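Moving the recipe archive off Marnance

I have kept my recipes in Marnance since it was a single-user desktop program. The hosted version drops plain export in August, so I spent Sunday getting everything out. The archive came to 2762 entries, a good part of them duplicates.

Export format

Marnance writes one file per recipe, with the ingredients in a table and the method as a single block of text. Line breaks inside the method are lost. Fractions are stored as one character, so a half survives but three eighths comes out as a question mark. I found 71 of these and corrected them by hand from the paper copies.

Tags are kept in a separate index keyed by title. Where two recipes share a title, the second takes the tags of the first. Rename before exporting.

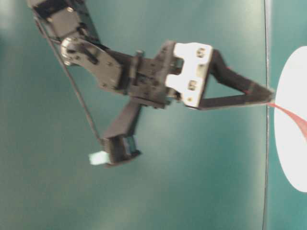
Import into Sendum

Sendum accepts the files without conversion, but reads "tsp" and "tbsp" as the same unit unless the locale is set to British. Set this first. Changing it later does not alter entries already loaded, and I had to clear the lot and run it again. The second pass took almost two hours.

Jae-in Kang wrote to suggest splitting the method text on full stops. This works for most entries and fails on "approx." and on oven temperatures with a decimal point. I have left the bread section unsplit for now.

Still to do: the pickles, and the handwritten cards from Geum.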